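In Praise of the Bag You Can See Into 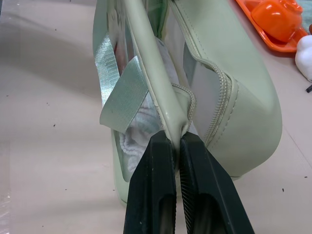 The green bag, with a towel in it.

I have owned a great many bags in my life, and I have lost things in every one of them. Keys, mostly, but also a library card, a perfectly good peach, and once, for the whole of a June, a pair of reading glasses that I had already replaced by the time they came back to me from the bottom of a canvas tote. So when I say that I've become attached to a sage-green bag with a clear plastic panel in the side of it, I hope you'll understand that this affection comes at the end of a long and fairly unhappy road.

I didn't go looking for it. I was in Seddale to buy a shower curtain, and the shop had a shelf of bags near the register, where they put the things they suspect you'll pick up while you're waiting. It was a Wednesday and the line was slow. I liked the color first, that greyish mint that looks as though it has already been washed a few times, and then I liked the zipper, which is the same green as everything else and doesn't make a fuss about itself. The clear part I took for a gimmick. I thought, who wants the whole world looking in at their towel?

Well, I do, apparently. I swim at the pool in Ematcombe, and have done for long enough that the walk from the parking lot to the door has become something my feet manage without me. For years I carried my things in a dark blue gym bag with 16 pockets, or so the tag said (I never found them all). Every swim began with a little excavation on the bench. Was the towel in there, or was it still hanging over the bathroom door at home? Had I packed the comb? I would unzip and feel around like someone reaching behind a couch, and more than once the answer was that I'd driven across town with a bag full of everything except the towel. If you have ever dried yourself with a cardigan, you'll know it is a thing you remember.

Now I look. The towel is white terry cloth, and when it's in the bag there it is behind the plastic, all bunched up and fluffy, and when it isn't, there's a gap where the white should be. I can check from across the kitchen with my coffee in my hand. It's such a small improvement that I feel a bit silly giving it a paragraph, but most of the improvements in my life at this point are small ones and I've decided to be grateful for them in full.

I should say something about stuffing, too, as I know there are people who will look at that towel and feel a twitch in their fingers. I was raised by a folder. In my mother's house a towel was folded in thirds the long way and then in half, and then in half again, and it went into the closet with its round edge facing out, and I can still do it in the dark. For a long time I packed bags that way too. And what I found, over many years of careful squares, is that a folded towel in a soft bag stays folded until the first corner you take in the car, and after that it's a stuffed towel anyway, only you went to more trouble. So I've given up and I push it in. It fills out the bottom, it makes a kind of nest for the shampoo, and the bag stands up by itself as if it had good posture.

The folders will say that a clear panel is exactly the reason to fold – that if people can see in, you ought to give them something tidy to see. I've thought about this more than I'd like to admit. There is a whole school of housekeeping now built on clear things: clear bins in the fridge, clear jars of lentils, clear drawers for socks. I tried the jars one winter. I bought 55 labels and used maybe a third of them, and what I mostly learned is that I don't eat many lentils. The trouble came when I began arranging the jars to be looked at. I was buying pasta for its shape. I had forgotten that the point of seeing the rice was to know whether there was any rice.

A bag is a better teacher in this respect, being a humbler object. It goes on the floor of the changing room, it goes under the bench, it rides in the back seat with the umbrella. It doesn't get arranged. I look through the side to find out what's in there and then I get on with my morning, and if the woman at the next locker gets a view of a rumpled towel, she has one of her own.

It isn't perfect, I'll grant you. Clear plastic can go cloudy, in my experience, and I had a rain hat once that turned the color of weak tea. The ribbon strap, which is a shiny silvery green and rather prettier than the job calls for, has a cut end that flaps about, and I keep meaning to put a few stitches in it. I took it out on the porch with a needle one evening and ended up just sitting there. And the material is faux leather, smooth and a little soft to the touch, and I don't suppose it will grow old the way real leather does, with all those handsome creases. The Bélanger satchel I carried to work for half my life is still on a hook in the hall, and it looks better every year, and I still can't find anything in it.

But I've noticed I'm kinder to myself on swimming mornings than I used to be. I used to leave the house with a faint hum of worry, going over the list, patting the side of the bag as though it might answer. I don't pat anymore. I pick it up by the handle, which is a nice rolled one, round like a piece of rope and good in the hand, and out we go.

My sister wants one. She saw it on the back seat and asked whether it came in navy, and I said I thought that would rather depend on whether the shop in Seddale still had the shelf. I told her I'd look next time I'm over there. I still need the shower curtain.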